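Lunch club news: the move to Oltano House

After 11 years in the back hall at Ziler Road, the Oltano lunch club has a new home. Our first meal at Oltano House is on 10th October, doors at noon, food on the table by half past. The hall at Ziler Road was sold in June, and we are grateful to the new owners for letting us stay on through the summer.

Oltano House is the brick building next to the library. Come in by the side door, not the front, as the front is used by the nursery and is kept locked while the children are in. There is a ramp at the side and a bell at sitting height. The 56 bus stops across the road. If you need a lift, ring Halyna Hordiienko before the end of the week before and she will put you on the list. Drivers cannot take people who have not booked, and this caused some confusion last spring, so please do ring.

What we will be cooking

Marwa Berrada and Driss Lamrani will share the kitchen again. The first menu is lentil soup with cumin, bread, baked chicken with preserved lemon or stuffed peppers, a green salad and semolina cake. The soup is the one Marwa made for the shared supper during Ramadan, and several members have asked for it since. It has no flour or dairy in it. Driss would like to hear from anyone who wants a smaller plate. A good deal of chicken came back half eaten at the last few meals and he would sooner serve less and offer seconds.

The price goes up to £3. It had not changed since we started, and gas and cooking oil have. Tea and coffee are still included. If the new price is a difficulty, have a word with Nesma Soliman, who will sort it out privately.

Serving dishes and table things

The cupboards at Oltano House are smaller than our old ones, and we have had to think about what to keep. The big steel pans are coming with us. The chipped dinner plates are going. We would like to serve more of the food at the table, so that people can help themselves and pass things along, and for that we need trays and bowls that are easy to lift and not too deep.

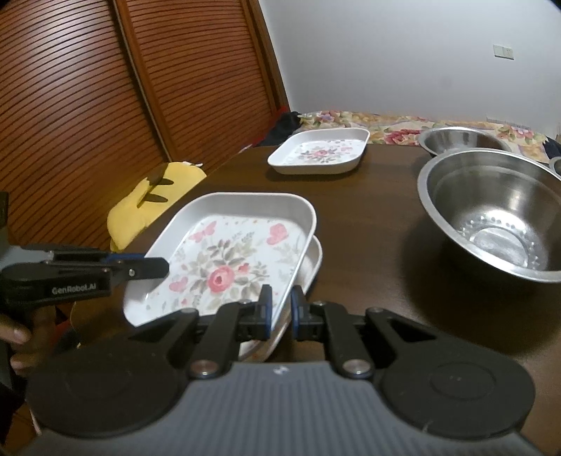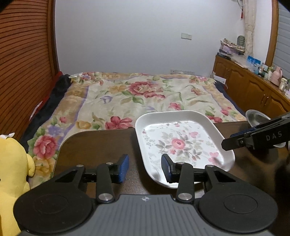 White trays on a dark brown table.

If you have serving trays or bowls at home that you no longer use, we would be glad of them. They do not need to match. Please do not bring glass, as we have nowhere safe to store it. Oven dishes are welcome if they have handles. Put your name on the bottom with tape if you are lending and leave it bare if you are giving. Things can be dropped at the library desk during opening hours, marked for the lunch club.

We also need tablecloths. The tables at Oltano House are longer than the ones we had, and the old cloths stop well short of the ends. Nesma has offered to sew them together in pairs, and would like another person with a machine to help. Plain colours are easier to join than checks.

Other notes

The knitting table will carry on after lunch in the small room upstairs. There is a lift, but it is slow and holds two people, so allow some time. Oseso, the choir that used to sing for us in the winter, has asked to come back and will do a short set at the December meal – requests to Sheldon Després, who has the song sheets.

Sheldon is also looking for 8 people to help on the day of the move itself. Most of the work is carrying boxes from the van to the kitchen, with a few chairs. Anyone who would rather sit down can help with wrapping crockery at Ziler Road in the morning. Old newspapers would be useful for this, and so would strong tape.

The allotment group has sent a large number of squashes, which are in Driss's garage. Take one when you see him. They keep well in a cool place, and he needs the space for his car.

Menus for the following meals will go up on the board by the side door, and copies will be posted to members who have asked for one.

Contact: Oltano Lunch Club, Oltano House, side entrance | © Oltano Lunch Club | Back to top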